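News > Product Releases > Handling & Assembly

Bument Publishes Results of Two-Arm Gripper and Controller Comparison

Filed under: Grippers, Controllers, Bench Automation
14 shares | 3 comments

Bument has completed a bench comparison of two electric parallel grippers and two motion controllers for light handling work in laboratories and small packing cells. The tests were run at the company's applications shop in Postard. The results are available on request to integrators and end users and will be used to set the default configuration of the Skendura two-arm workstation, which goes on sale in November.

The comparison covered the Skendura G2 gripper, made by Bument, and the Tsang parallel gripper in its standard-stroke version. Each gripper was run with the existing Skendura controller and with the new one that replaces it. All four combinations used the same arms, the same fingers and the same task programs. Finger pads were changed at the start of every block of runs.

Test Program

Each combination completed 610 pick-and-place cycles. The first 10 cycles of each set were used to warm up the drives and were not scored, leaving 600 scored cycles per combination. Cycles were divided among three tasks:

- Picking a thin-walled drinking glass from the table and lowering it into an open plastic bin
- Picking the same glass from the bin and returning it to a marked point on the table
- Passing a part from one arm to the other over the middle of the table

A cycle was scored as a pass if the part arrived within tolerance, stayed upright and showed no chips or scratches. A cycle that needed a second grip attempt was recorded separately and did not count as a pass. Stops caused by the safety circuit were logged but removed from the score, and the cycle was run again.

Glass was chosen for two of the tasks for two reasons. It gives the camera very little to work with, and it leaves a narrow gap between a grip that slips and a grip that breaks the part. Customers who asked for the comparison handle beakers, vials, jars and similar items, and most had already found that settings tuned on cardboard or molded parts did not carry over.

Gripper Findings

Both grippers held the glass without damage at the lowest force setting that prevented slip. The Skendura G2 reached that setting in smaller steps, which shortened setup. The Tsang unit closed faster and gave a shorter cycle on the handoff task. With the existing controller, the Tsang unit also recorded more second attempts on the bin-to-table task. Most of these were traced to finger clearance at the bin wall. The Tsang body is wider across the jaw, and the approach path had to be tilted to keep it off the rim.

With a tilted approach, the difference between the two grippers on that task fell to 17 second attempts over the full set of scored cycles. Bument considers either gripper suitable for glassware of this size. For deep or narrow bins, the G2 is recommended. For handoff work and open trays, the Tsang unit is recommended where cycle time matters.

Neither gripper was tested with wet parts. That work is planned but has no date.

Controller Findings

The larger change came from the controller. The new Skendura controller reads gripper motor current on the same clock as the arm joints, so a contact event can stop the arm and the jaw together. The existing controller polls the gripper over a separate link, and the arm can travel a short distance after the jaw has touched the part. On rigid parts this has little effect. On an upright glass it is enough to tip the part.

With the new controller, tipped parts on the table pick dropped for both grippers. Cycle times were unchanged. Users who already own the existing controller can obtain part of the benefit by lowering approach speed in the last section of travel, at the cost of a longer cycle. A parameter file for this is included with the results.

Camera Position

The camera was mounted above the operator side of the table, looking down across the work area. A wrist camera was also tried on one arm. It gave a better view of the glass rim at close range but lost the part whenever the jaw was directly over it, and its cable limited wrist rotation. The final runs used the overhead camera only. Detection of clear glass improved when the exposure was set for the table surface and the bin was allowed to run bright.

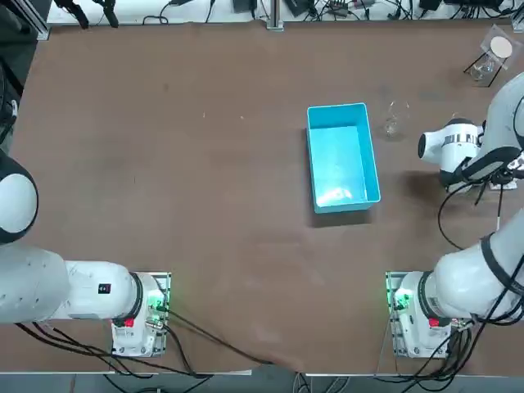
Page last changed: November, 4:10 p.m.

The test bench carries two white arms on square base plates, with the bin set between them on a matte brown tabletop. The clear drinking glass stands just to the right of the bin and is hard to pick out against the brown surface, even at full image size. Cables from both bases drop over the operator edge of the table. Cable loops at the wrist were left slack for the comparison so that grippers could be changed without rerouting; production workstations will be supplied with a shorter harness.

Recommended Configuration

Based on the results, the Skendura two-arm workstation will ship with the new controller and the G2 gripper on both arms. The Tsang gripper will be offered as a factory option on one or both sides. Mixed configurations are supported, and the force settings for each side are stored separately.

Owners of earlier Skendura workstations can order the new controller as a retrofit. The retrofit uses the existing base mounts and power supply. The gripper cable must be replaced. Existing task programs will load without changes, but Bument advises that force thresholds be set again before any program is run on glass or other fragile parts.

Availability

The full results include per-task scores, force settings, approach paths and the finger drawings used for both grippers. Copies can be requested through the Bument applications desk. Integrators who wish to run their own parts on the bench in Postard may send samples with a short description of the task, the required cycle time and the container or fixture the part will be picked from.

About Bument

Bument builds and supports bench-scale handling equipment under the Skendura name, including two-arm workstations, electric grippers and motion controllers.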